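Getting Your Zirnel Habit Tracker Set Up

Part 2: First goals, reminders, and your first check-in 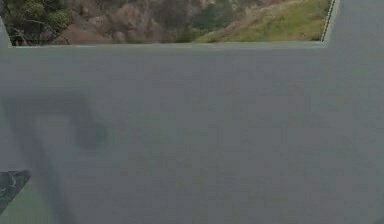 Before you start

If you followed Part 1, your Zirnel is charged and paired with your phone. If the little light is still blinking orange, go back and finish pairing first. I tried skipping ahead once and ended up typing all my goals in twice, which did nothing for my attitude toward self-improvement!

You'll want a quiet half hour, something to drink, and a rough idea of what you'd like to change. It doesn't have to be a big idea. Mine was "go to bed before midnight and walk the dog in the morning," and that was plenty.

Setting your first goal

1. Open the Stimport app and tap Goals, then New Goal.

2. Type the goal in your own words. You get 200 characters, so there's room to be specific. "Walk to the mailbox and back after dinner" works a lot better in this app than "exercise more" (the reminders quote your goal back at you, and "exercise more" gets old fast).

3. Pick how often. Daily is the default, but I'd go with 4 times a week for anything that takes real effort. You can bump it up later from the same screen.

4. Choose a start date. If you leave this blank, the goal starts right away, even if it's nearly bedtime, and you'll have a missed day on your chart before you've brushed your teeth.

5. Tap Save. The tracker buzzes once to let you know it got the goal.

Note: You can run up to 2 goals during the first month. The Add button stays gray after that. I grumbled about the limit when I started, because I had a whole notebook page of things to fix about myself, but I've come around to it. Two was about all I could keep in my head anyway.

Setting up reminders

6. Go to Reminders and tap the goal you just made.

7. Set a time. Try to hook it onto something you already do — coffee, feeding the cat, getting home from work. My walking reminder goes off while the coffee is brewing and I've already got my shoes half on by the time I remember that I don't want to go.

8. Choose Buzz, Chime, or Both. Buzz is fine if you wear the tracker. If you keep it on the nightstand like I do, pick Chime.

9. Turn on Quiet Hours if you share a bedroom. Seriously, do this one.

Caution: Quiet Hours also silences the low battery alert. If you set them to cover the whole evening, charge the tracker before they kick in or you may wake up to a dead one and a gap in your chart.

Your first check-in

10. When you've done the thing, press and hold the side button until you feel a double buzz. That counts as a check-in.

11. If you forgot to press it, open the app, tap the day, and choose Add Late. You can go back 2 days. Past that the day locks.

12. Want to jot down how it went? Tap the pencil next to the check-in. My notes are mostly things like "rained, went anyway, grumpy," and I really do enjoy reading them later.

Note: A missed day shows up as an open circle on the chart. It doesn't wipe out your progress, and the app won't scold you. If open circles bother you, go to Display and switch to Weekly View, where they get folded into the total.

Sharing with a buddy (optional)

13. Tap Share, then Invite. Your buddy will need a Stimport account, but they don't need a tracker.

14. Choose what they can see. Check-ins Only is the setting I use with my sister. Notes are private unless you switch them on, so your grumpy rain comments are safe.

If you're coming from Porkesix

Your old Porkesix lists can be brought in from Settings, under Import. Goals and dates come over fine. Reminders don't, so you'll need to go through steps 6 to 9 again for each one. Anything marked "paused" comes in as active, so give the list a quick look before you close the screen!

The Durrani journal pages work too, but you have to type those in by hand. I did mine over a couple of evenings in September and left out the goals I'd quietly given up on.

Part 3 covers changing a goal partway through and what to do when you go on vacation.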